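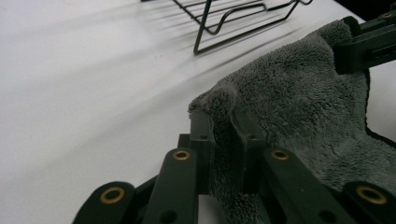 Grey microfibre towel, black wire rack, white table top.

A day at the Vakano tile works, Skernik

I have wanted to see clay roof tiles being made ever since we stripped our own back roof and found thumbprints in the undersides of half of them. So when Vakano put a notice on their website saying the works at Skernik would be open for a day in September, I booked the same evening and then pestered everyone at home until two of them agreed to come.

Skernik is a small place with one long street, and you see the works chimney well before you see the village. Parking was in the field opposite, on good firm grass, and we were given a hard hat, a yellow waistcoat and a sticker with a group letter on it. Groups went round every half hour from 9 in the morning. Ours had 18 people in it, a mix of roofers, a few people doing up old houses, and a family whose children knew far more about diggers than I do.

The clay pit

The tour starts outside, at the edge of the pit, and I could have stayed there all morning. The clay lies in bands and you can see them clearly from the rail: a yellowish one on top, then a thick grey-blue one, then a darker red one at the bottom where the digger was working. They blend all three. The top clay is sandy and keeps the tile from shrinking too much, the grey gives it body, and the red brings the colour. If the mix drifts, the tiles come out of the kiln a different shade, and a roofer halfway through a job will notice straight away.

What surprised me was how long they leave it. The clay is dug in summer, heaped in long banks beside the shed and left out through the winter so the frost can break it up. The bank they were feeding into the works on the day had been dug more than a year before. It was crumbly on the outside and like cold butter inside. We were all allowed to grab a lump, and my coat pocket still has some in it.

Mixing and pressing

Indoors it gets loud. The clay goes through a pan mill with two enormous wheels, then through rollers that squash any small stones flat, and then up a belt to the mixer, where water is added. Lime is the thing they worry about. A bit of lime the size of a pea can sit quietly in a tile through the firing, then take up water, swell and blow a little crater in the face. We were shown a shelf of tiles where it had happened, and I recognised the marks at once from our own porch.

From the mixer the clay comes out as a long flat ribbon, which is cut into slabs by a wire. The slabs drop on to the press and come off as tiles, with the nibs and holes already formed. It is very satisfying to watch. The line was making their plain tile that morning, and after lunch it was due to change over to the Filico, an interlocking tile with a soft double roll that I had only ever seen in pictures. It looks much better in the hand. The rolls are shallower than I expected and the side lock is deep, with two channels to carry the water away.

The hand-making bench

At the far end of the same shed there are four benches where tiles are still made by hand, mostly for repairs to old roofs. The maker throws a piece of clay into a sanded wooden mould, strikes off the top with a bow, turns the tile out on to a board and gives it a slight curve over a block. That curve is called the camber, and it lets the roof breathe a little and helps the tiles sit tight at the tail. The nibs are pinched up with finger and thumb — and there were our thumbprints! I was ridiculously pleased.

Visitors could have a go. My first tile stuck in the mould and came out in two pieces. My second was thick at one end, but it had nibs and a camber and I was told it would keep the rain out of a hen house. The sand matters more than you would think. Too little and the clay grips the wood, too much and the face goes dull and rough.

Drying

The dryers are long warm tunnels and smell wonderful, like a garden after a dry week when the rain finally comes. Plain tiles spend two days in there, the handmade ones closer to a week. They lose a surprising amount of size as they dry, then a little more in the kiln, so every mould is made too big. There was a board with a wet tile, a dry tile and a fired tile screwed on in a row, and the children in our group made straight for it.

The kiln

The main kiln is a tunnel kiln that everybody on site calls the Wiegand. The tiles go through on cars, very slowly, from the cool end to the fire and out again. Each car holds 2,314 plain tiles, or 1,493 of the Filico, which take up more room because of their rolls. There is a peephole in the side with a shutter, and one at a time we were allowed to look through dark glass at the tiles glowing orange. The heat on your face is fierce even through the wall.

The fire never goes out except for a planned stop in winter, when the brickwork inside is checked and patched. Relighting takes nearly 9 days, as the whole thing has to be warmed gently or the lining cracks. I asked what happens in a power cut, and there is a generator in its own little building just for the fans and the car pusher.

Behind it stands a much smaller kiln, for the handmade tiles and the odd shapes: hips, valleys, bonnets, and the ridge tiles with crests on. That one was cold and open, so we could walk up to the door and look in at the stacking. The tiles stand on edge in pairs, and where one touches the next you get a paler patch. On an old roof you can sometimes still see those patches if the light is low.

Sorting and the yard

Every tile is tapped before it is packed. A good one rings and a cracked one gives a flat clack, and after five minutes of listening I could tell them apart most of the time. The rejects are crushed, and some of that goes back into the mix as grit.

The yard was the part my family liked best, mainly for the colours. There are brindled tiles with blue-black flashes, plain reds, a brown that looks almost purple when wet, and a pale one they make in small runs. It is well worth seeing them by the pallet if you are choosing for a roof. One sample tile tells you very little, and the advice we were given was to mix from at least three pallets as you load out, so you do not end up with stripes.

Practical notes

The round takes just under two hours and there is a lot of standing. Wear boots, as the path down to the pit is slippery even in dry weather. Ear plugs are handed out at the press shed door. Tea and very good plum cake were on sale in the canteen, cash only. Pushchairs can manage the yard and the canteen but not the kiln gallery, which has open metal stairs.

You can bring an old tile with you for matching. I took one of ours in a carrier bag, and it was laid against a dozen others until we found the nearest, a handmade in the sandy orange. I have ordered enough to mend the porch, and they should be fired by December.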